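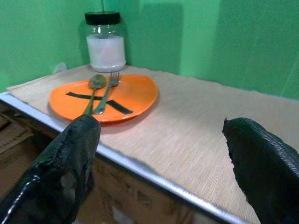
How do you wash a woven placemat without ruining the edges?

By hand, in a sink of cool water with a small squirt of dish soap, and then flat on a towel until it's dry. Don't wring it, don't hang it from a clothespin, and keep it out of the washing machine unless the tag says otherwise.

I get that one more than anything else, so it goes at the top! The rest of this page is what I've picked up from years of eating at a small table shoved into a corner, where every crumb has a wall to hide against and every mat gets dragged over the front edge by somebody's elbow.

Frayed edges first

My beige mat has started to go along the front and down the left side, which are the sides that get all the traffic. A little fray doesn't bother me. When the loose threads get long enough to catch on a fork I trim them with nail scissors, close to the weave, and I never pull. Pulling one thread on a striped weave can leave a bare line clear across the mat (ask me how I know).

If you want to stop it properly, run a thin line of clear fabric glue along the edge on the underside, put wax paper beneath, and leave it overnight. My neighbor Danica Grgić sews a row of zigzag stitches instead and hers look much better than mine, but I don't own a sewing machine and I'm not buying one for placemats.

You can also just turn the mat around every couple of weeks. It lets the two long edges take turns at the front of the table, and it costs you nothing.

Crumbs in the weave

Shake it outside before you wipe it. If you go in with a damp cloth straight away, you push toast dust down into the grooves and it sets like plaster. Shake, then a soft dry brush going along the stripes, then the cloth. I use an old pastry brush that lost half its bristles one Christmas.

For a dried-on spill, lay a damp cloth over the spot for 20 minutes and have your coffee somewhere else. Most of it lifts. Tomato doesn't, or not all of it, and I've made my peace with tomato.

Plastic plates that have gone a bit dull

I like a bright plastic plate. Orange especially – it makes a boiled egg look like an event. But plastic scratches, and then every scratch holds a bit of last night's dinner. Things I stick to:

Soft sponge only, never the green scouring side.
Baking soda mixed with a few drops of water for stains, rubbed on with a finger and rinsed.
No steak knives. Cut the meat on a board and carry it over.
Check underneath before it goes in the dishwasher. If it doesn't say dishwasher safe, mine gets washed in the sink.

For sticky stuff left behind by tape or a price label, use cooking oil. Dab it on, wait ten minutes, roll the gunk off with your thumb and wash the plate in hot soapy water. Costel Papadopoulos wrote to me to say peanut butter does the same job, and he's right, though then you have to get the peanut butter off.

Where the forks and spoons go

When the table is small I lay the flatware right across the plate and carry the whole lot over in one trip. It saves me hunting for room beside the plate, and the mat stays cleaner because a wet spoon never touches it. I started doing it in my first apartment, in a kitchen where you could stir a pot without getting up from your chair, and I never went back!

If your metal spoons have those cloudy water marks, wipe them with a cloth dipped in white vinegar, rinse, and dry them right away. Drying is the bit that matters. I used to leave them standing in the rack all night and then complain about the water.

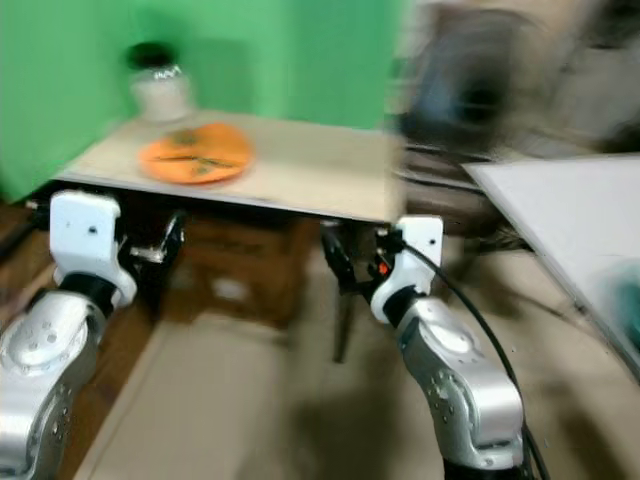 What should I keep on a small table all the time, and what should go back in the cupboard?

Keep out whatever you reach for at almost every meal, and put it in the back corner. Everything else goes away when the meal is over. At my place that means one lidded jar stays and the plates get cleared.

A glass jar earns its spot because you can see how much is left. Put a strip of masking tape on the bottom with the date you filled it – on the bottom, so you don't have to look at it all day. I do this even for sugar and salt, and especially for those, after a very memorable batch of pancakes.

When you refill, finish the old stuff first. Tip it into a bowl, wash the jar, let it dry fully (lid off, upside down, overnight if you can), pour in the new and put the old back on top. A jar that feels dry often has a film of damp up under the shoulder, and that's what turns powder into a brick. Stuck lid? Hot tap water over the lid only, count to thirty, then twist with a rubber glove on.

Boxes under the table

Cardboard under the table is fine if you treat it as real storage. Heaviest on the bottom, flaps closed, and the name of what's inside written on the side that faces out. I write on two sides now, in case one goes back in the wrong way around. Leave a small gap to the wall so air can get in, and pull the whole stack out now and then to sweep.

Please don't keep flour or rice in cardboard on the floor. Borislav Begović did, and he had moths until January.

The metal trim

If your table has a metal strip along the front, crumbs pack in where it meets the top. A dry toothbrush gets them out, and a wooden toothpick does the corners. Wipe afterward with a barely damp cloth and dry it with a towel. I do mine when I turn the mat, so both jobs get remembered together, or both get forgotten.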